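My uncle left me a ferry ticket, a raincoat with somebody else's name sewn in the collar, and 2,874 postcards. The postcards came in shoeboxes. The ticket was tucked in the raincoat, and it was for the Lesetti crossing, one way, no date on it at all.

I'm the kind of person who reads the back of a cereal box twice, so of course I read the postcards. It took me most of December. They were all addressed to him and they were all signed by the same man, Othmane El Khatib, and every one of them was about soup.

I mean it! Lentil soup in Dostum, where they apparently put too much lemon in. A fish thing in Stonilari that he had to send back twice. Cold cucumber soup on a train, with the spoon sliding off the table every time they hit a bend. Not a word about the weather, or his health, or whether he missed anybody. My uncle, as far as I could tell, ran a shoe repair counter for 22 years and ate a cheese sandwich every day of it.

So I put on the raincoat (the name in the collar was El Khatib, you probably got there before I did) and I took the ferry.

The man at the gate turned the ticket over a few times and called a woman over, and she turned it over too.

"We stopped printing these," she said.

"Does it still work?"

She looked at the coat for a while. Then she waved me on, and I went up to the top deck and got soaked, coat or no coat.

Lesetti is one street and a hill. I had the last postcard in my pocket, the only one with a return address, and I walked up to number 116 practicing what I was going to say. I had a whole speech. It had my uncle's full name in it and the word "condolences," which I'd never said out loud before and wasn't sure I could get through.
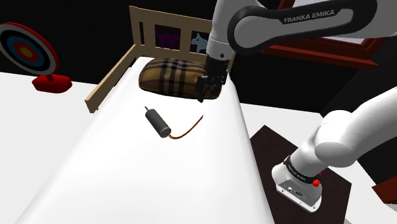
A very old man opened the door before I'd knocked. He was wearing slippers and an apron, and he looked at the coat first and me second.

"He shrank," he said.

"I'm his niece."

"I know who you are. You read the cereal box twice." He held the door open with his foot. "Come in, you're dripping on the step."

The speech went right out of my head. The kitchen smelled of onions and there was a shelf over the stove – a long one, packed end to end with shoeboxes. Same brand as mine. I asked if I could look, and he shrugged, so I pulled out a card from the middle. It was my uncle's handwriting, those big square capitals he used on repair tickets.

TRIED THE LEMON, it said. YOU ARE WRONG ABOUT THE LEMON.

I had to sit down after that. Othmane put a bowl in front of me and stood there with his arms folded, waiting, so I picked up the spoon.

"Well?" he said.

"It needs salt," I said, and he went to look for a pen.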